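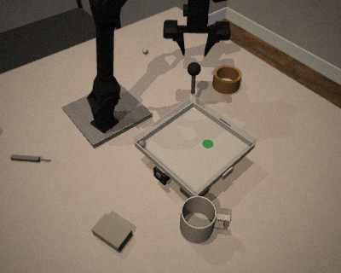

*Mivbridge sim, overhead cam, tray + lever layout*

**Ticket: episodes dropped on export, Fusanholm collection**
Status: open. Prio: high

June batch. 2,153 episodes recorded, 317 missing after export. No error, just gone. Log says "length mismatch" and moves on.

Tried so far:
- re-ran export, same 317
- cleared cache, no chnage
- Boros build rolled back one version, same

Wrist cam stream looks like the bad one. 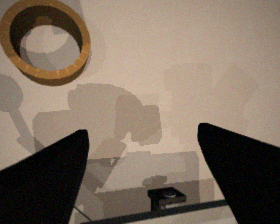
It comes up 3 frames short of the other views on every dropped episode. Padding the end = export passes, but then the actions dont line up. Not shipping that to training.

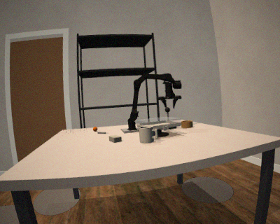 Fluka: check the reset step first. We had the wrist stream starting late there, lost 17 episodes before we moved the record call.

Trying that now, will rerun the full batch tonight.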